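Skullum Allotments Watering Project
Progress report to the Tresovik Fund, second period
Prepared by Parisa Soltani, project lead

Summary

The main pipe run is finished, the upper tank is in and holding water, and 11 plots now have timed watering at the bed. We are behind on the lower terrace, where the ground turned out to be worse than the survey suggested. Spending is within the grant. We are asking for one change to the budget, set out under Money below.

Work done in this period

The trench from the pump house to the top gate was closed in the second week of the period. It carries 662 metres of pipe, which is a little more than we planned, as we went round the old pear trees instead of between them. Two of the plot holders had asked for this and the extra pipe was cheap. The paths over the trench have been rolled but will settle again over winter and will need topping up before the spring.

The upper tank was delivered in one piece and came up the track on a trailer. It sits on a concrete base poured by Nguyen-Tran, the same firm that did the drainage at Grodville. They were on site for four days. One day was lost to rain and they did not charge us for it. Rainwater from the two shed roofs now runs into the tank through a leaf filter, and the pump tops it up from the borehole when the level drops.

Each watered plot has a small valve box at the head of the bed. A timer opens the valve in the early morning, before six, and shuts it again after a set period. Plot holders can turn the whole thing off by hand and several do so when rain is due. The first boxes used a valve that stuck when grit got in, and we replaced them all under warranty. We also looked at the small parts that go into the box, as we want to be able to repair them ourselves once the grant ends.
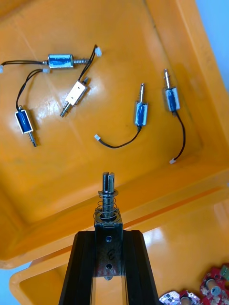 Push-pull solenoids with their leads and white plugs, in the orange tray.

We have written a two-page repair sheet which goes inside the lid of every box. It covers cleaning the filter, checking the leads and changing the timer battery. Anything beyond that should be reported to the site office, and the number is on the sheet.

Lower terrace

This is the part of the work that has not gone well. The survey gave us clay to spade depth with gravel under it. What we found was rubble from the old laundry, some of it in large pieces, across nearly the whole terrace. Hand digging was stopped after three days. A small digger can get in by the side gate if one fence panel is taken out, and the neighbour has agreed to this in writing on condition that the panel goes back the same evening.

We now expect to start there in November and to finish before the ground gets too wet. If it does not dry out enough we will leave it until spring. Plot holders on the lower terrace have been told, and for now they are using the standpipe by the compost bays. There have been some complaints about queues in the evening. A second tap has been fitted to the standpipe and that has helped.

Water use

It is too early to give a full comparison. The meter at the pump house was only fitted part way through the period, and the summer was cooler than the one before. What we can say is that the watered plots drew less from the standpipe and that the borehole level stayed steady. We will read the meter at the end of each month from now on and put the figures in the final report.
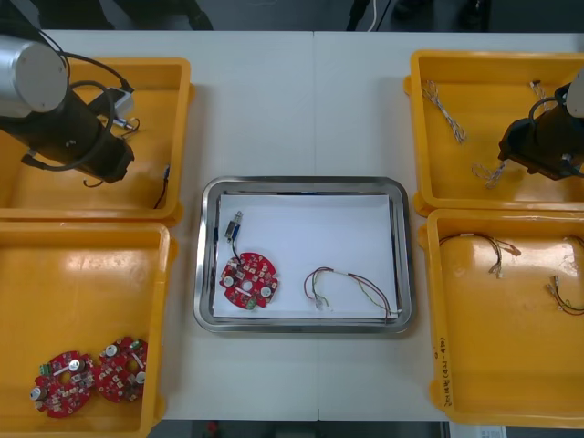
One thing we did not expect was how much water was being lost at the old stopcock under the main path. It had been weeping for years and had washed out a fair-sized hole. It has been replaced, the hole has been filled, and the path is safe for barrows again.

Training and use of the site

Two evening sessions were held in the shed for plot holders who wanted to learn how to set the timers. Both were full. People asked mainly about seedlings, which need less water more often than the timer allows. Our advice for the moment is to keep trays under cover and water them with a can. A different timer would solve this but costs twice as much, and we do not think it is worth it for the few weeks involved.

The school group has taken on a pair of raised beds near the gate. Their beans did well and their carrots did not — the soil there is still very stony.

Money

The pipe, tank and base came in slightly under the agreed sum. The digger was not in the budget. Hire will cost £400, including delivery and fuel, and we ask to move this from the signs and printing line, which is mostly unspent. No extra money is needed. We would be grateful for an answer before the hire is booked, as the firm wants two weeks' notice.

Next period

Dig and lay the lower terrace, weather allowing. Fit the remaining valve boxes. Drain down the upper runs before the first hard frost and lag the pump house pipework. Top up the paths over the trench. Send the meter readings with the final report.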